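Re: [verthorpe-household] Clearing the dressing table before the move

> I'd say leave everything where it is. The Fakhoury leaflet says small things can travel in the drawers, and it's only 20 miles to Sanarbridge. Tape them shut and you've saved yourself an evening.

I've read that leaflet as well, and I don't believe a word of the bit about drawers. Tape takes the paint off white furniture. I lost a strip as long as my hand that way, and the touch-up pot never matched.

I'm also not convinced by the "one box per surface" method that keeps being recommended on here. A vanity desk isn't one surface. Ours has a mug on it, a dark teal pouch, a shallow tray set into the top and a carved mirror with a rose on it, and I can't see what sort of box is meant to suit all that.

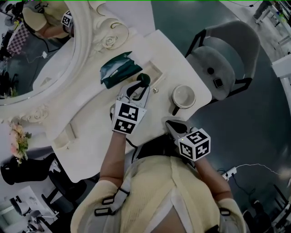

So I'm doing the small round bits first, into the pouch, then the mug goes to the kitchen where it should have been all along. The pink flowers can ride in the car. The mirror is what worries me. Doltent quoted me £124 for a padded crate, and I'd want to hear from somebody who has used one before I paid that for two sheets of foam and a lid.

Has anyone moved an oval mirror with carving round it? Blankets or bubble wrap? Please don't send me the leaflet again.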